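Residence Diary, Breltstead House
May 21, 2020

The house remains closed to visitors. The resident warden completed the morning inspection of the ground floor and the east stair and found the building in good order. The gutter over the scullery door has been cleared and the downspout refitted with two new brackets. Rain is expected overnight, and the joint will be checked again before breakfast.

Correspondence occupied most of the forenoon. Kokkonen, the bindery, has written to confirm that the parish ledgers sent in December are finished and can be returned as soon as a carrier is available. The invoice came to 2995 dollars, which agrees with the estimate. The spine of the second ledger could not be saved and has been replaced in plain calf. The old leather will come back in a separate envelope, and it should be kept with the volume.

The transcription of the weather books continues. Page 61 of the third book was reached before lunch. The writer of that period had a poor pen and a habit of placing the wind direction in the margin, sometimes against the wrong entry. Doubtful readings have been marked in pencil on the working copy and left blank in the fair one. The word "mizzle" is used freely for anything short of steady rain - it has been kept as written.

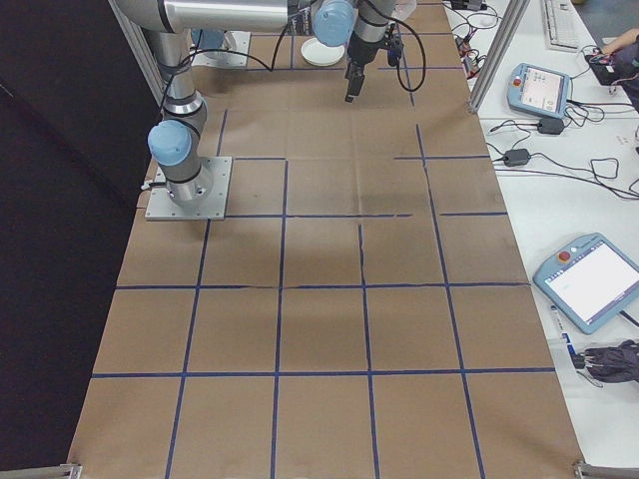

A remark came in by the afternoon mail from Rusametti, to the effect that the blanks were a mistake, that a doubtful wind was still a wind, and that any reader would sooner have a guess in brackets than an empty space. The point has some merit. The practice of this house has been otherwise for many years, however, and a change partway through a volume would leave the two halves at odds. A note has been placed in the front of the fair copy and the matter will be raised when the third book is complete.

The Drositum catalog was consulted for the spelling of three farm names. Two were found. The third may be a field and not a farm at all, and the estate map will have to be unrolled to settle it.

Humidity in the muniment room was higher than is desirable and the inner door has been left open. The orchard grass was cut as far as the second row. The mower is short of oil.

Lamps out at the usual hour. The east landing window is sticking again and was closed from the outside with the ladder.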